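Padded taper case

A padded taper case is a soft case, usually of black woven fabric over foam, that is wide at one end and narrows to a tip at the other. The form is used for folding tripods, short fishing rods, collapsible umbrellas, small stringed instruments and other long objects with one bulky end. It is distinguished from the tube case, which has the same diameter throughout, and from the gusseted bag, which has flat side panels and a squared bottom.

Construction

The body is normally cut as two mirrored panels joined along one long edge, with a zipper set into the other. Each panel is a sandwich of outer fabric, closed-cell or open-cell foam, and a thin lining. The layers are basted together before the panels are joined, which keeps the foam from creeping toward the narrow end during use. Foam is trimmed back from the seam line by the width of the presser foot. Makers who leave it full width get a bulky seam that pushes the zipper out of line.

The base takes the most wear and is often faced separately. Spacer mesh, a knitted fabric with two faces held apart by upright yarns, is common in this position. Its open cells let moisture out of the case when a damp object is stored. Honeycomb patterns stretch less on the diagonal than round-hole patterns, though both tend to curl where a cut edge is left unbound. Binding tape, 14 mm wide when folded, is the usual remedy.

Zippers may run the full length or stop partway. A partial zipper leaves the tip as a closed sleeve and puts less strain on the stitching there, but the object must then be fed in from the wide end. Metal teeth and metallic-coated coils are both used. Coil zippers follow the curve of the taper more easily.
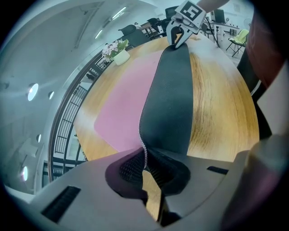 Long padded black fabric item with a honeycomb mesh base and a silver zipper along one side, laid on a round wooden table.

Flattening and folding

An empty case of this type does not lie flat without help, as the foam holds the shape in which it was last stored. The normal method is to close the zipper, set the case on a table, and draw the tip away from the base until the panels come together. Air is then pressed out from the narrow end toward the mesh. Cases longer than the table is wide may be folded once, at a point above the mesh panel. Folding across the mesh itself crushes the spacer yarns, and the crease may be permanent.

Rolling is preferred for thin foam. Gunther Frerichs, in a short manual on the storage of soft goods, gives a minimum roll diameter of 32 mm for foam up to 3 mm thick and advises against rolling anything heavier. Jamila Jayawardena recommends hanging the case by the tip in all instances, but this requires a loop, and many cases have none.

Care

Surface dust is removed with a soft brush, worked along the length of the fabric. Mesh is better cleaned with a vacuum nozzle held just clear of the surface. Machine washing separates the foam from the lining in most glued constructions. Sewn constructions tolerate hand washing in cool water and need roughly 19 hours to dry with the zipper open.

Variants

The Liro pattern has a stiffened tip with an inner cap of molded plastic. The Mitatari pattern omits the mesh and uses a doubled fabric base, which is heavier and slower to dry. Fabric weight in both is given as 300 grams per square meter.

See also: Gig bag; Spacer fabric; Tripod bag; Zipper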